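Incidencia n.º 1616
Asunto: goteo en el grifo del dispensador izquierdo y bandeja que no asienta bien
Abierta por: Oleksandra Lytvynenko
Asignada a: Valentyna Romaniuk, servicio técnico de Grirer
Ubicación: sala Plastow, mesa de bebidas
Fecha de apertura: 22 de marzo de 2018
Prioridad: normal
Estado: cerrada

Descripción inicial (O. Lytvynenko)

Tenemos en la mesa blanca de la sala Plastow los dos dispensadores Preden que nos instalasteis en noviembre. El de la izquierda es el que usamos para el café y el de la derecha para agua. El de la izquierda gotea después de servir. Se cierra el grifo y sigue cayendo una gota cada pocos segundos durante un buen rato. Al principio la recogía la rejilla y no le dimos importancia, pero ahora la bandeja amanece con líquido y hay que vaciarla antes de empezar.

Además la bandeja del mismo lado baila. Si se apoya un vaso cerca de una esquina, se levanta un poco la contraria. No sé si una cosa tiene que ver con la otra.

El de la derecha no gotea. Lo usamos menos.

Primera respuesta (V. Romaniuk)

Buenos días, Oleksandra. Antes de pasar por allí necesito saber lo siguiente:

1. Si el goteo se produce también cuando el depósito está casi vacío.
2. Si se ha desmontado el grifo para limpiarlo desde la instalación y quién lo hizo.
3. Con qué producto se limpia.
4. Si la gota sale por la boquilla o por la unión del grifo con el aro metálico.

Para el punto 4, seca bien toda la zona con papel, espera unos minutos y pasa un trozo de papel seco por la unión, por debajo. Si el papel sale limpio, la fuga es de la boquilla.

Sobre la bandeja, dale la vuelta y mira si conserva los 4 tacos de goma.

Respuesta (O. Lytvynenko)

Contesto por orden.

1. Con el depósito casi vacío gotea menos, pero gotea.
2. Sí, se desmonta cada dos semanas. Lo hago yo o lo hace quien esté en el turno de tarde. Se desenrosca, se enjuaga y se vuelve a poner.
3. Lavavajillas normal. Una vez se usó desincrustante, en febrero.
4. He hecho lo del papel dos veces. En la unión sale limpio. La gota cae de la boquilla.

Los tacos: faltaba uno. Lo he encontrado pegado al tablero de la mesa, debajo de la otra bandeja. Lo he guardado en un sobre. 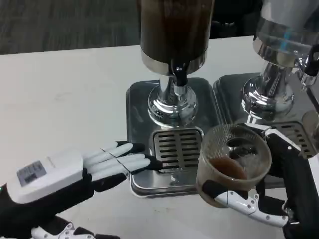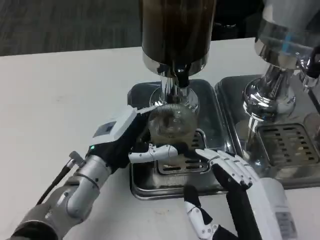
El vaso que usamos es de cristal, redondeado, y cabe justo debajo de la boquilla. Lo digo por si importa la altura. Con los vasos altos de la otra sala hay que inclinarlos y se mancha la base.

Segunda respuesta (V. Romaniuk)

Gracias. La altura no influye en el goteo. Si el papel sale limpio en la unión, la junta exterior está bien y no hay que tocarla. Queda el cierre interior del grifo, que es una pieza de silicona en forma de cono. Si al volver a montar el grifo se coloca girada, el cierre queda abierto por un lado.

Haz esta prueba, con el depósito vacío:

– Retira el grifo y desenrosca la tapa superior, la que lleva la palanca.
– Saca el cono de silicona tirando recto, sin pinzas.
– Mira si tiene una marca o un corte en la punta.
– Enjuágalo con agua templada y limpia también el asiento, por dentro, con un bastoncillo.
– Vuelve a montarlo con la pestaña hacia atrás y aprieta a mano.

Llena el depósito con agua, sirve tres vasos seguidos y deja un vaso vacío debajo durante una hora. Dime cuánto hay en el vaso al cabo de ese tiempo.

El taco de goma se puede volver a pegar. Limpia antes el hueco con alcohol y deja la bandeja boca abajo toda la noche con un peso encima. No uses pegamento rápido, que con la humedad se desprende.

Respuesta (O. Lytvynenko)

Hecho. El cono tenía una capa marrón bastante gruesa, sobre todo por la parte de abajo. No le veo corte, pero la punta está algo aplastada. El asiento también estaba sucio y hubo que pasar cuatro bastoncillos hasta que salieron limpios.

La pestaña estaba hacia delante. Supongo que llevaba así desde la última limpieza, no puedo asegurarlo.

Resultado después de montar todo otra vez: 49 ml en una hora. Antes de tocar nada había medido 92 ml en el mismo tiempo, así que ha mejorado, pero sigue perdiendo.

El taco está pegado. La bandeja ya no se mueve.

Tercera respuesta (V. Romaniuk)

Con la punta aplastada no va a cerrar del todo por mucho que se limpie. Te envío dos conos de silicona nuevos desde el almacén de Madigan, uno para montar y otro de repuesto. Van sin cargo, el equipo está en garantía.

Mientras llegan, podéis seguir usando el dispensador. Vaciad la bandeja a mediodía y al cerrar. Por la noche, dejad el depósito vacío y el grifo abierto, para que la silicona no quede comprimida.

Una consulta: ¿el desincrustante de febrero se usó con el grifo montado?

Respuesta (O. Lytvynenko)

Sí, con el grifo montado y toda la noche dentro.

Nota interna (V. Romaniuk)

El desincrustante pudo endurecer la silicona. Revisar también el cono del dispensador derecho en la próxima visita, aunque no gotee. Pedir que se añada a la hoja de limpieza de la sala: desincrustante máximo veinte minutos y siempre con el grifo retirado.

Respuesta (O. Lytvynenko)

Han llegado los conos. He montado uno con la pestaña hacia atrás. Misma prueba, con agua: vaso seco al cabo de una hora. Después hemos llenado con café y lo hemos usado una mañana entera. Cae una gota al cerrar, que es lo que queda en la boquilla, y después nada.

He pegado una nota en el armario con la posición de la pestaña y el tiempo del desincrustante. El segundo cono está en el cajón, en el mismo sobre donde guardé el taco.

Me queda una duda sobre las rejillas. ¿Se pueden meter en el lavavajillas? En el manual solo habla de las bandejas.

Cuarta respuesta (V. Romaniuk)

Sí, las rejillas pueden ir al lavavajillas. Sacadlas y secadlas en cuanto acabe el programa, porque si se quedan dentro les salen cercos entre las ranuras. Las piezas cromadas, solo con paño húmedo y sin estropajo.

Doy la incidencia por resuelta. Si vuelve a gotear dentro de los próximos treinta días, responde a este mismo mensaje y se reabre con el mismo número.

Cierre

Causa: cierre interior del grifo deformado y montado al revés; acumulación de residuo en el asiento.
Solución: limpieza del asiento y sustitución del cono de silicona. Taco de la bandeja pegado de nuevo.
Piezas enviadas: 2 conos de silicona.
Pendiente: revisar el cono del dispensador derecho en la próxima visita.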